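Seltasstead Craft Centre to open home furnishing workshops in August

May 16, 2026

The Seltasstead Craft Centre has announced a new programme of home decorating workshops, to be held in its upper gallery throughout August. The sessions will cover picture framing, lampshade making, simple upholstery and the printing of curtain fabric, and are open to residents of Seltasstead and Draltomley aged 16 and over.

The programme follows a survey carried out by the Centre over the winter, to which 643 households replied. Framing and upholstery were the subjects most often requested. Several respondents also asked for help with older furniture that they wished to keep but could not afford to have professionally restored.

Margit Lindholm, Head of Learning at the Centre, will lead the upholstery and fabric sessions. "Many people have a chair or a set of curtains they have been meaning to deal with for years," she said. "We would like them to bring it along and leave with the work well under way."
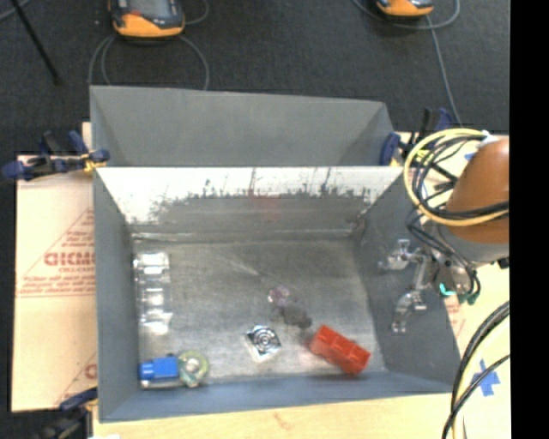 The framing course will be taught by Yoshinori Hattori, whose botanical prints were shown at the Centre last spring. Participants will learn to cut a mount, choose a suitable moulding and hang a group of pictures on an uneven wall – a common difficulty in the older terraces near the river. Prints from the Centre's own collection will be available to those who do not have a picture to frame.

Each workshop lasts one full day and includes all basic materials. Upholstery fabric is not included and should be measured and bought beforehand; a guide to quantities will be sent with the booking confirmation. Dining chairs and footstools are suitable, but the Centre regrets that armchairs cannot be taken up to the gallery while the lift is under repair.

Finished pieces may be entered for a display in the entrance hall, which will remain in place until the end of the autumn term. Booking forms are available from the front desk and from Draltomley Library. Concessionary places are limited and will be allocated in order of application.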